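Collecting fridge examples for Besorar this week. The humanoid stands by the desk, the bottle task is next, and we have 552 runs saved.
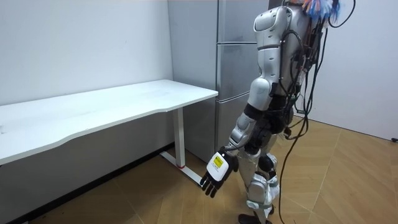
Target is 943 by January. Svitlana Moroz drives, I label.

We change the start pose a little between runs so the model doesn't learn just one reach.

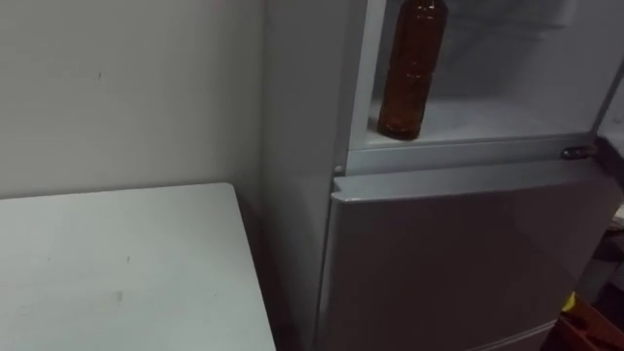
Do failed runs get thrown out?
We keep them, tagged as failed, in their own folder.

Labeling is the slow part.

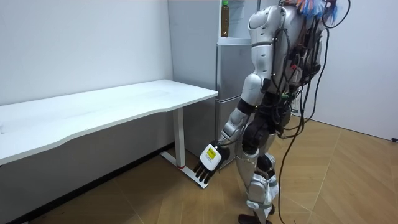
Tomorrow I'm checking the door timestamps, then Svitlana starts the next batch.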